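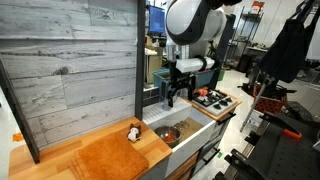
**Budget for a second arm station, what am I missing?**

**gearloft** (2019-08-27)
We want another station like our first one, toy kitchen and all. Frame quote from Trenar is $419. Spare finger sets from Nendbridge are $90 each. What else belongs on the list?

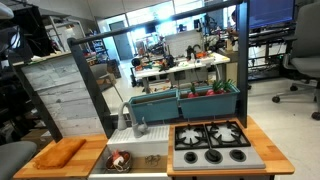
The kitchen itself is cheap, so I left it off. Floor space is fine if we move a desk.

**pallet_jo**
Cables and mounts. Put in $400 and expect to spend it. I'd also skip Trenar and build the frame from stock bar.

**gearloft**
We priced that in January. By the time you add brackets it saves $20, and someone has to cut it. 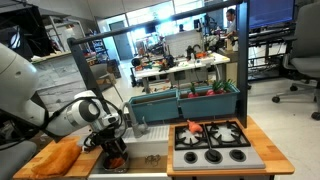

**mtn_relay**
Disagree with leaving the kitchen off. Buy two of the same set now. Ours from Zurnmont got discontinued and the replacement sink was a different depth, so we redid a lot of work.

**pallet_jo**
Same with towels and play food. Get spares from the same batch.

**gearloft**
OK, adding a second kitchen and a line for soft goods. Fingers are the part I can't settle. Cloth jobs are most of our plan.

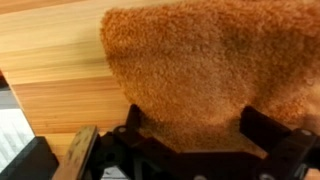 I have two spare sets down for the year. Abdella sells a cheaper one but I don't know the lead time.

**mtn_relay**
Three weeks last time I ordered. Go with Nendbridge for the first set and try one Abdella.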